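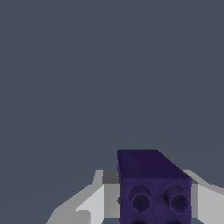
Hand therapy in Mamlow: a talk with the lead therapist

The hand therapy service at the Alten clinic in Mamlow saw 664 new patients last year. Most came from the fracture clinic, some from the plastic surgery team and the rest from their own GPs. The therapist who runs it has been in the job for 12 years and started out on a general orthopaedic ward.

"I didn't know hand therapy was a job when I was training," she says. "We had one lecture on it. Then I did a placement where I spent a week watching splints being made, and I asked if I could stay on."

The team works from two rooms on the ground floor of the Nwosu Building. Mornings are for new referrals and splinting. Afternoons are mainly follow-ups, and there is a late clinic until seven for people who can't get away from work. In a full week they will see 80 people between them.

She says the first appointment is mostly talking. "I want to know what they do all day. A bricklayer and a violinist can have the same tendon repair and need quite different things from me. I measure the movement in each joint, look at the scar and check the swelling, but I've usually made up my mind about where to start by then."

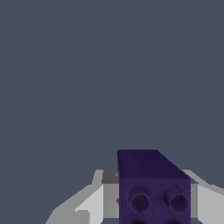 Pinch grip is what people tend to ask about once the splint is off. They can make a fist before they can do up a button or turn a key, and they worry that something has gone wrong. She starts them on objects they can get hold of easily. A toy building brick like this dark purple one is a good size, she says, because it has flat sides and doesn't roll. Patients pick it up, hold it, put it down and move on to something smaller when it stops being hard work. "Ten minutes is plenty. I'd much sooner they did 10 minutes three times a day than an hour on a Sunday night before they see me."

Home practice is where most of the progress is made, and also where most of it gets lost. She gives out one sheet with no more than four exercises on it. The old booklet ran to several pages and came back looking as if it had never been opened.

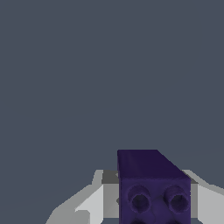

A dark purple block against a plain grey background.

The job has its dull parts. Notes take up the end of every day, and ordering splinting material means a form that has to go through two departments. Waiting times went up over the winter and are only now coming down. She would like another room.

For anyone thinking of moving into the work, she suggests getting a couple of years of general experience first, then looking for a rotation that includes hands. She took the Bamura short course in splinting early on and still uses the notes. "You need to know your anatomy properly. There's a lot packed into a small space."

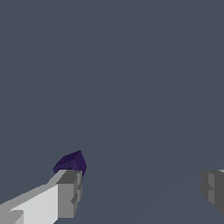 One reader had written in beforehand to ask whether it was worth coming back years after an old wrist break, or whether the stiffness was there for good. She says it depends on the joint, and that she would want an X-ray before promising anything, but that she has seen people gain useful movement a long time after the injury. They should start with their GP and ask for a referral.

The late clinic carries on through March, and appointments for it are booked at the main desk.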